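Two desks pushed together keep drifting apart, and where do I put the small stuff?

Home office and Desks — posted 2018-06-01 by Hanan Atallah

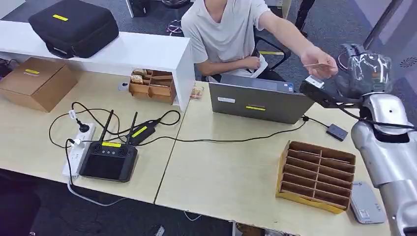
I have two light wood-colored desks side by side and use them as one long work surface. The left one moves a little whenever somebody leans on it, and after a few days there is a gap wide enough for a pen to fall through. I don't want to drill into the tops if I can help it. My other problem is small items. There is a white shelf unit along the back of the left desk with a wooden organizer in the open part, and it holds a few packets and papers, but anything I use every day ends up lying on the desk. Cards are the worst. They slide into the seam and I have to pull the desks apart to get them back. The floor is carpet. Both desks are the Skirkard, bought in September, if that matters.

Lambros Antoniadis
Check the feet first. Mine had screw-in feet and one was set higher than the rest, so the desk rocked and walked away from its neighbor a bit every day. Put a level across both tops and adjust until it reads the same on each side of the seam.
Then clamp the frames together underneath. I used two small C-clamps with a scrap of felt under the jaws, one near the front and one near the back. Take them off when you want to move the desks. Mine have been on for 7 months and I have not had to tighten them. If your frame rails don't line up, use hose straps or heavy zip ties around the inner legs — not as stiff, but it works.

Ourania Chrysikopoulos
just buy one long desk

Eftychia Economou
The clamps are a good idea. For the seam itself, get a strip of clear desk tape around 3 inches wide and run it the full length. Wipe both tops with rubbing alcohol first and let them dry or it will lift at the ends. Cards will slide over it after that.
For the daily things I would move the black case off the top of your shelf and put a shallow tray there. You can reach it without getting up. Keep the wooden organizer for what you need once a week. I have a Bulel tray, 25 cm deep, and it takes cards, tape and a stapler. Measure your shelf before you order, they come in two depths and the bigger one hung over the front on mine.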